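Getting surface rust and scale stains off a metal tub before painting?

Posted by Sheyla Henao

Picked up an old metal tub at a clearance, want it as a planter by the back fence. Bottom is scuffed and theres a chalky film that comes back every time it dries. Tried vinegar, tried dish soap. Budget is $35, tops. Do I need to sand the whole thing or just scuff it? Also drainage, how many holes. Want herbs in by October.
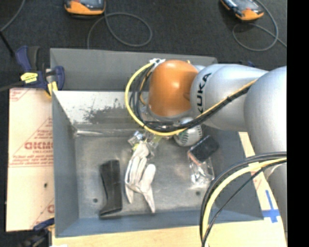
Yeison Londoño
Chalky stuff on galv is white rust, vinegar will make it worse if you leave it on. Rinse well, stiff nylon brush, dry in full sun. Don't sand to bare metal, you want the zinc on there. Scotch pad or 300 grit wet and dry, light pressure, mask on. Then a galv primer. Ordinary enamel straight on peels, ask me how I know.

gumtree_gaz
just paint it

Lallon
Wouldn't paint the inside at all. Line it with old shade cloth, holes every 20 cm or so, 10 mm bit, file the burrs. Prop it on bricks so it drains. Colour matters more than you'd think, mine was charcoal and cooked the parsley on a 34 degree arvo. Go pale. 500 mL tin did the outside of mine, two coats, with a bit leftover.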